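Before we get to quotes, a word about how I'd like you to plan your first equipment purchase, and please bear with me, I've sat through a good many bad ones! Start with the task. A gripper that has to close on a round door knob needs a different budget from one that sorts envelopes.
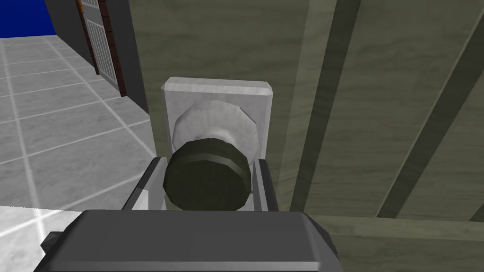
Write the task down in one plain sentence, then price the pieces under it:

- **Simulation seat** — 70 a month from Neltum
- **Spare finger set** — 179
- **Arm reserve** — 3,000, held until the simulated trials are done

Wendell Baptiste will ask you where every one of those numbers came from, so keep the quotes (the whole email, please, with the shipping terms).

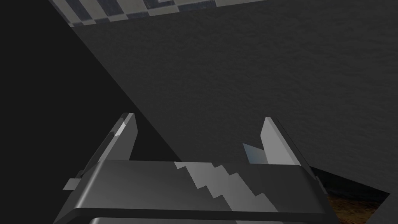 Lead time belongs in the plan too, and it's the line people leave blank. Flamier quoted us 13 weeks on fingers last November, and we paid for our simulation seat through all of it — money well spent, I still think, but it should have been in the budget from the start.

For next time: bring your one sentence and a first draft of the table.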